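Qui sommes-nous ?

Plekum est une petite maison qui prépare, entretient et répare des pinces portatives et les postes de travail qui vont avec. Nahuel Rivadeneira s'occupe de la mécanique, Macarena Zúñiga des réglages et des essais, et nous partageons tous le café, l'établi et les soucis de câbles !

Notre poste d'essai préféré tient sur une table ronde : un mini-réfrigérateur, porte ouverte, une clayette et des assiettes blanches. Avant toute séance, on regarde les patins noirs des deux doigts, on vérifie qu'ils se referment bien en face l'un de l'autre et on passe un chiffon sur le boîtier.
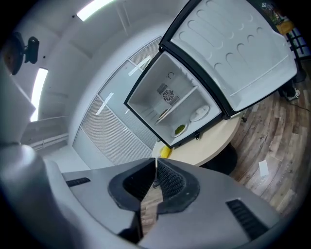

L'entretien au quotidien

Chaque pince a son carnet, et celle que nous appelons Tapia en est à 3335 cycles. Tous les 75 cycles, Nahuel dépoussière les ouïes d'aération, contrôle le serrage des doigts et suit le câble du doigt jusqu'à la prise – c'est un peu fastidieux, mais nous y tenons beaucoup. Macarena reprend ensuite l'alignement des marqueurs noir et blanc, puis remet les assiettes en place, le maïs d'un côté, le vert de l'autre.

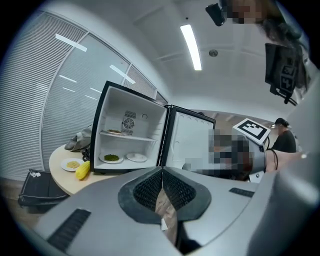 Quand un réglage ne tient pas, nous recommençons depuis le début, patins compris, et le carnet garde la trace de ce qui a été changé. L'atelier de Seturstead vous accueille volontiers à partir de 8 heures – apportez votre pince, même en morceaux, nous trouverons bien une place sur l'établi.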